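The storyteller behind Lobo, a small collection of animal fables, has been telling the same tale of a wolf and a well for years, and it still changes every time. "I love that!" she says. "A fable is short enough to carry in your head, so it gets bent a little each night."

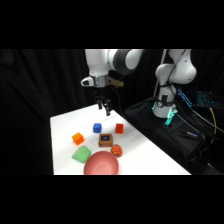
Her rule is that a fable needs very few pieces. The wolf has one wish, the well has one secret, and the listener does the rest. She'd happily cast it with plain blocks, a red cube for the wolf and a blue one for the well, with a gap between them for him to cross. "Kids see the wolf right away," she says, delighted.

The book holds 4 long tales and up to 100 tiny ones, all set in the made-up valley of Rinen. Her own favorite has no moral at all. "My grandmother stopped when the soup was ready, so I stop there too!"
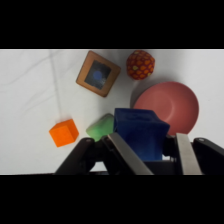
Blocks on a white covering, one of them turned at a diagonal.

A second book is planned for April, and the wolf is coming back.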